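Robot Club, Week 8: Bagging Soft Packs

Posted by Biljana in Robotics, November

Monday's session went entirely to the bagging task. The goal for the term is a two-arm policy that opens a canvas tote, fills it with tissue packs from the table, and leaves the bag standing. Last month we did the same thing with rigid boxes, and the numbers there are not much use now. A box has one shape. A tissue pack changes shape when you close the fingers on it, and so does the bag.

Current setup: two arms, parallel grippers, one camera per wrist, teleoperation through the leader arms that Octavian rebuilt in the summer. Logging runs on Coman, the old desktop under the bench. We have 235 usable episodes so far. Shaohua threw out 52 more after finding that one wrist stream had drifted out of sync with the joint data. The fix was a single line in the recorder config. Finding it took most of an evening.

Some notes on the work itself.

Holding the bag. One arm pinches the rim while the other loads. If the pinch is too close to the corner, the opposite wall folds in and the next pack lands on top of it. Oana now takes hold farther down the seam. Her episodes are slower but more alike, and the policy seems to prefer that.

Grip width. We close to a fixed width, with no force limit. The commanded width was set for the boxes, so it needed to change. I reduced the closing speed as well — the packs slide out of a fast grip more often than a slow one.

Occlusion. Once a few packs are in, the wrist view is mostly plastic wrap and canvas, and the network has little to tell it where the free space is. Ingrid wants to add a fixed overhead camera. I would like to see the wrist-only baseline first.

Training on the rigid-box set took nearly 8 hours. I expect the tissue set to take longer at the same image size. The first run starts once the remaining episodes are trimmed and the start poses are checked.

Still open: whether to randomize the bag position between episodes, and who is rewriting the trimming script. Octavian has the old version. 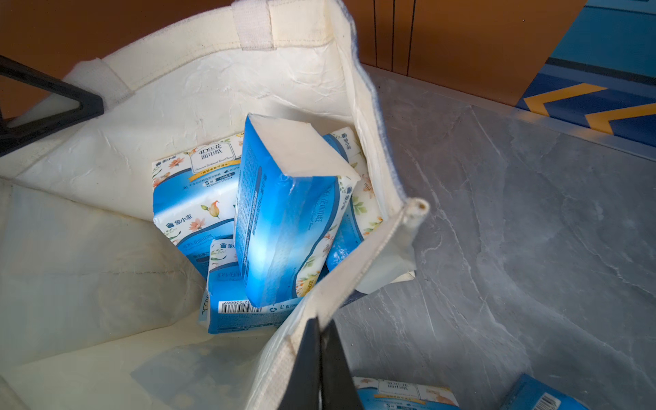 Tissue packs in the tote, with the seam held in the gripper.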